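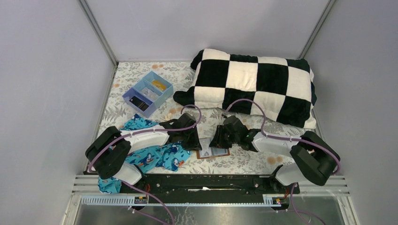 Figure 1. The two-arm station with both grippers at the flat card, between the blue cloth and the checkered cushion.

Print this page | E-mail this page

Two Hands, One Card: Does a Messy Table Help a Robot Learn?
Student project report by Muthu Bangera
Project advisor: Kumaresan Shenoy
Cleltstead Robotics Lab

What we wanted to find out

Picking up a flat object is surprisingly hard for a robot! A thin card gives the fingers almost nothing to hold, and if one arm pushes too hard it just slides away. Our station, which we call Vama, has two arms, so the obvious idea is to let one steady the card while the other lifts an edge. I wanted to know whether the arms learn this better from practice on a tidy table or on a cluttered one.

Method

I recorded 104 demonstrations by steering both arms by hand. In the tidy half (52 runs) the card was alone on the patterned sheet. In the cluttered half I added soft and hard things: a crumpled cloth with sea animals on it, a big fuzzy cushion, and a plastic organizer with small items in its compartments. Everything was moved between runs, and the card was turned to a new angle each time. The sheet with the leaves and orange blossoms stayed the same for both halves, so the background pattern would not be a difference between them.

Then I trained the same model twice, once on each half, with a small training program called Bistine that our lab group wrote in December. Each version got 60 test tries on cluttered layouts it had never seen. A try counted as a success if the card was off the table and stayed in a gripper for 3 seconds.

Results

Trained on tidy table: 25 successes out of 60
Trained on cluttered table: 41 successes out of 60

I expected a gap but nothing this big! The tidy version often went for the wrong thing completely, mostly the edge of the cloth. The cluttered version made a different kind of mistake. It usually found the card, but the two grippers got in each other's way, especially when the card was close to the cushion and the right arm had to come down in a narrow space.

My favorite part was watching the left gripper learn to wait. In many of the good tries it touched its side of the card and held still until the right one was in place (I never programmed that, it came from how I had been steering).

Problems

All the demonstrations were mine, so the model may have picked up my habits. I also used only one card. Kumaresan suggested testing on a tidy table too, and I ran out of station time, so I can't say whether clutter training costs anything there. The cables along the forearms need a check before each session, and I lost one afternoon before I made that a rule.

Next steps

I would love to have a second person record a set, and to try thinner cards and a playing-card-sized one. Nambiar, the station on the next bench, has softer fingertips, and I want to run the same 60 layouts on it.

Contact: Cleltstead Robotics Lab, Student Projects | © 2026 Cleltstead Robotics Lab | Back to top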